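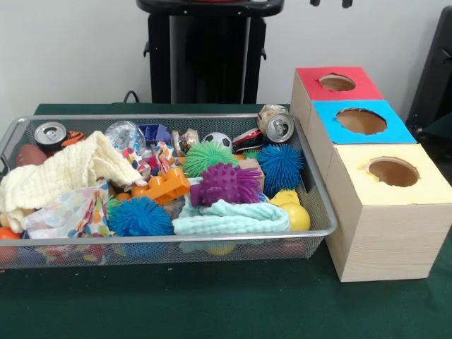

Reviews > Home > Storage > Wire Baskets

Kiresen wire basket, large size: review after one winter

By the editor of the Prosser Small House pages
Posted in April
44 shares | 5 comments

I bought the Kiresen basket in the fall, when our second child began to walk and everything from the low shelves came to the floor. We live in Prosser in a small house with one closet for four people, so I think a lot about storage, maybe more than is healthy. Before this I owned plastic tubs from Vindance, and before that cardboard boxes with the flaps cut off. I will compare with both.

I paid for the basket myself. The shop did not send it to me.

What you get

The basket comes flat in its carton only in the sense that the carton is flat. The basket itself is already in one piece, and there is nothing to assemble. It has a rim that is rolled over, so there are no wire ends where you put your hands. This was my first question when I ordered, because I had a cheap mesh tray in the kitchen some years ago and it scratched me every week. I passed a cotton cloth along the whole rim and also along the bottom seam. On the rim it did not catch anywhere. On the bottom seam it caught in one corner, on the outside. I filed this corner for a minute with a nail file and it was fine after.

There was a paper label glued to one side, and the glue was terrible. Warm water did not help. Cooking oil helped, but then you have oil in a mesh, and you must wash it with a brush. Please, Kiresen, use a string and a card.

Daily use

The best thing about mesh is that you see what is inside. With the Vindance tubs my daughter turned over the whole tub to find one small horse, and then the horse was in a different tub. Now she looks through the side first. She still turns it over sometimes, but less.

The second good thing is dust and sand. After the park there is always sand, and in a plastic tub it stays at the bottom with the crumbs and the hair and becomes something I don't want to describe. In mesh it falls through. Of course it falls on your floor or shelf, so you must sweep there. I put an old tray under the basket and empty it when I remember.

The bad thing is that small parts also try to leave. The grid is fine enough for blocks and animals and cars, but doll shoes and thin sticks go through or get stuck halfway. My husband spent one evening pulling a drinking straw out of the mesh with pliers. For small parts I still use jars with a lid.

It is also loud. If you drop a wooden toy into a plastic tub, it makes a dull sound. If you drop it into the Kiresen, you hear it in the bedroom. We have a rule that no cleaning up happens after the baby is asleep, so in the evening the toys remain where they are. I put a folded towel on the bottom for some weeks, which made it quieter, but then the sand stayed in the towel and the whole advantage was gone.

Weight and carrying

This is where I am less happy. There are no handles. You hold it by the rim, and when the basket is full the rim presses into the fingers. I can carry it from the living room to the hallway, but I would not take it up the stairs. The Vindance tubs have handles on both ends, and they were much better for this. If your toys live in one room and stay there, you will not care. Ours travel.

I do not fill it higher than the rim anymore. In the beginning I did, and the soft toys rolled off the top each time I moved it. A basket like this looks biggest when it is empty. My advice is to take out a third of what you planned to put in, and give it away or put it in the closet for the next month. The children don't notice, or they notice after a long time and are happy to see the old things again.

Does it keep its shape?

Mostly yes. My son stood in it in January. One long side went a little outward, and I pushed it back with my knee. You can see a small wave in the mesh if you know where it is. I also used it for one week as a laundry basket when ours broke, with wet towels, and I found no rust. It stood near the heater, so it dried quickly. I don't know how it would be in a damp bathroom and I will not promise anything.

On a wooden floor it needs something under the corners. It left two thin marks on ours before I understood this. Felt pads for chairs do not hold well on wire, they fall off after some days. I sewed four small pieces of felt around the bottom wire, and they are still there.

Compared with Daketby

A reader asked me by email to look at the Daketby basket also, because it looks almost the same in the catalog. I borrowed one from my neighbor for 5 days. The mesh is wider, so more small things escape, and the rim is flat instead of rolled. It is lighter, and it does have handles, simple folding ones that knock against the side while you walk. For firewood or for potatoes I would take the Daketby. For children's hands I prefer the Kiresen rim.

The Vindance tub is still the better choice for the car and for the garden. I kept two of ours, and they are full of winter boots now.

Who should buy it

If you have one open shelf or a low table, and toys of a middle size, then I think this is a good basket. It is easy to clean, and after a winter with two children it looks nearly new from the front. If you need to carry it often, or if your house has thin walls and a light sleeper, I would look at something else. There is a fabric liner sold separately. I did not buy it, because with a liner you cannot see inside and I would be back at the beginning.

I would buy one more in the smaller size if they brought it back. The shop says it is sold out until summer.

5 comments | 300 readers saved this review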